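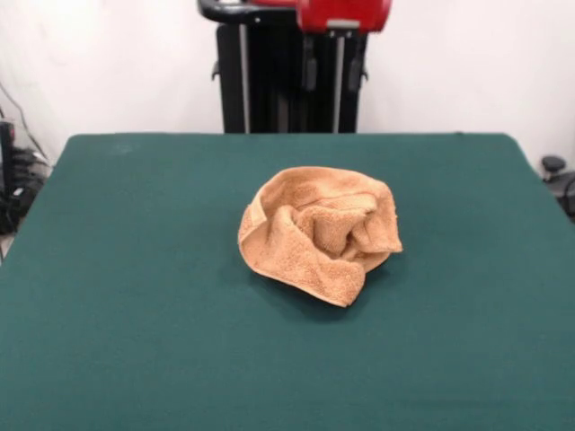 I've been meaning to write up the Oltisar robotics club since January, when a reader told me they were trying to teach a machine to fold laundry. Laundry! I have two kids and a dryer that never stops, so I was hooked before I'd even parked the car. I was picturing gears and battle bots, and what I got was a tan towel in a heap on a big green felt table, with a red and black robot standing behind it. "That's the whole project," said the student captain, a senior who does most of the talking for the team. "You give it a mess and you want a square back. My grandmother can do it while she's on the phone."

The club has eight members and meets after school, and their entry for this year's Vudedlow Student Challenge is called Sampaio. (I asked where the name came from and got three different stories, so I'm leaving that one alone.) The rules let them pick any household chore. Last year's team stacked cups. I wondered why they hadn't stuck with something like that, and the captain groaned.

"A cup is a cup every single time," she told me. "You drop a towel twice and you've got two totally different shapes. Where's the corner? Sometimes it's underneath, sometimes it's rolled up inside. We spent most of the fall just arguing about how you find a corner."
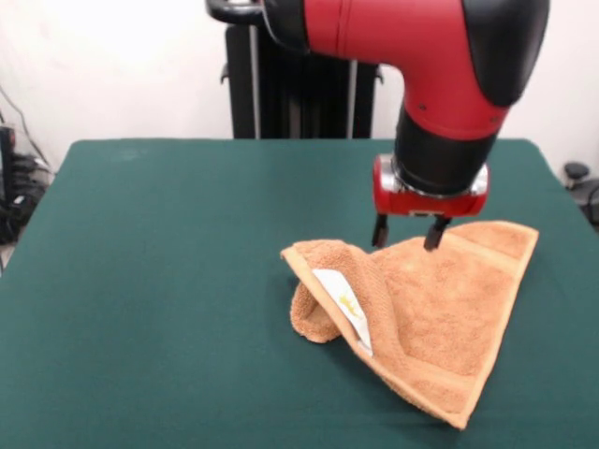 Grabbing cloth is its own headache, and the club's gripper expert (a sophomore, very serious, great sneakers) was happy to tell me all of it. Go in too high and the fingers close on air. Go in too low and you're scraping felt. He wants one finger on either side of a single layer, and he talks about the top edge of that towel the way my dad talks about parallel parking. With the right finger touching the fabric up there and the left one hanging just beside it, you're talking about a tiny bit of room to get it right. "And then there's the flap," he said, meaning the part that curls over on itself, where the little white care label sticks out. "If you pick up two layers you don't know it until you pull. I have opinions about flaps."

The team logs every attempt in a shared spreadsheet, and they were up to 3,746 rows when I visited. Of those, 914 are marked as good grabs. I said that sounded kind of low, and the captain laughed at me, very kindly.

"The early ones were awful," she said. "We don't delete those. The judges want to see them, and I kind of like scrolling back to them when I'm in a bad mood."

Most of the code is theirs, apart from a motion package called Otico that their coach set them up with. The coach teaches chemistry and says he mainly orders the pizza, but I watched him spend a good long while with a freshman going over why her program kept aiming at shadows. She had tried three fixes already and was working on a fourth. I asked if she was sick of towels yet.

"I dream about them," she said. "But I fold mine at home now. My mom's thrilled."

Next on their list are washcloths, and after that a T-shirt if the schedule allows. The gripper expert is against the T-shirt. "Sleeves," he said, and went back to his laptop.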